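Baskets and Cloths: Does the Turimo Method Hold Up?
Home > Galleries > Tidying
17 March 2023

I have been hearing about the Turimo method since December, mostly from people who had just bought a basket. It goes like this. Every loose cloth in the house, meaning dish towels, napkins, dust rags and the odd scarf, gets carried to one table. One basket goes on the same table. You handle each cloth once, decide what it is, and put it in the basket or send it away. When the basket is full you stop, and whatever didn't fit leaves the house.

I don't trust any system that starts with buying a container. I tried it anyway, at home in Fimgate, and later went to look at how other people set it up. This gallery goes with those notes.

The basket

Turimo people are particular about the basket. It should be rectangular, it should have no lid, and it should have a handle you can get your fingers through. Drarnidero sells one that gets recommended a lot. I borrowed mine and returned it, and I didn't come away wanting to own it.

Slanted walls are the first thing I'd argue with. They look nice and the baskets nest in a store, but a folded stack of square cloths wants a square box. With sloping sides you get a snug bottom layer and then gaps all the way up, and in those gaps is where the napkins go to hide. If you roll your cloths it matters less. I don't roll mine, and I'm not going to learn for the sake of a basket.

A tight weave is worth having, I'll give them that. I've used loose wicker before and it catches every terry loop it touches. A dish towel that has been pulled out of one of those a few times looks like a cat got at it.

As for the handles, a cut-out slot is fine for carrying cloths. I wouldn't want to carry anything heavy by one, and a basket full of damp bath towels is heavier than people think. I also found that small things work their way out through the slot if you pile up to that level, so the real capacity is lower than the height of the walls suggests. The page I read promised room for 60 dish towels. I got nowhere near that, and I was pushing down.

The table

My advice here is to use whatever table you have. The method wants a bare surface, and it's the one part I now do without grumbling. A bare table shows you what you own. A kitchen counter with a toaster and a stack of mail on it does not.

Size is another matter. You are told to put the basket on the table with the cloths, and on a small table that takes a big bite out of the sorting space. Most people I watched slid it over to one side until it hung a bit past the edge, which works until somebody bumps it with a hip. Put it on a chair! I asked about this and was told the basket has to be at the same height as the cloths so the hands don't have to travel. My hands have traveled to a chair and back for years and are none the worse.

Rounded corners are good if you walk around the table while you sort. A pale top is good if your cloths are dark or bright, and annoying if you own a lot of white napkins, because you will leave one behind. If the table started out as a desk it may have a cable hole in it. I lost a handkerchief down one of those and had to fish it up from underneath.

The cloths

I brought everything to the table in one go, as instructed, and the total was 154 pieces. I would have guessed a third of that. So the first step does what it claims: it embarrasses you. After sorting I kept 93, which was too many for the basket, and that's where the method and I parted ways. The rule says the rest must go. But the size of the basket was decided by whoever made the basket, and I don't see why that should settle how many dish towels I need in a week when the washer is down and I'm hauling everything to Escobedo on the other side of town.

(Escobedo, by the way, has long folding tables by the window and nobody minds if you spread out. If you want to try the sorting part without clearing off your own table, go there on a quiet evening.)

Patterned cloths cause more trouble than plain ones. A plain white towel is either clean enough to keep or it isn't. With stripes you start thinking about where it came from and whether it matches anything, and the pile stops moving. Turimo says to pick up the bright ones first for this reason. I tried it both ways and couldn't see any difference, apart from getting bored sooner when only the white ones were left.

Folding

There is a folding diagram. It has more steps than a dish towel deserves. I folded in half, in half again, and once more, and the cloths stayed folded about as well as the ones I did by the diagram. Napkins are better flat. Anything slippery will come undone whatever you do, so put it at the bottom and let the rest hold it down.

I'd also skip the advice to crumple each cloth lightly in one hand "to learn its weight" before folding. I did that for a whole afternoon. All it taught me was which ones wrinkle.

What I still do

The cloths live in a drawer again. I bring them all out to the table once in a while and get rid of the ones with holes. I stop when I'm done, with or without a full basket. If you have no drawer to spare, an open basket on a shelf is a perfectly decent place for dish towels, and I'd measure the shelf before ordering one, as the rims flare out wider than you expect.

Would I tell a friend to try it? The sorting, yes. The shopping, no. Nearly 100 messages came in after my first note on this, a good many from people who already own two or more of these baskets and are looking for something to put in the second.

Gallery

Olive-green basket on the left side of a light wooden table, nothing in it. The striped cloth in green, red and blue is bunched up and a long way from any diagram.

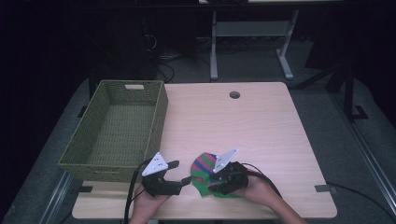 One reader writes that I gave up on the basket too early. She has used hers for dish towels only, with napkins and rags kept somewhere else, and says the slanted sides stop being a problem once everything in there is the same size. She agrees about the chair, and adds that she never did find her folding diagram after the first week.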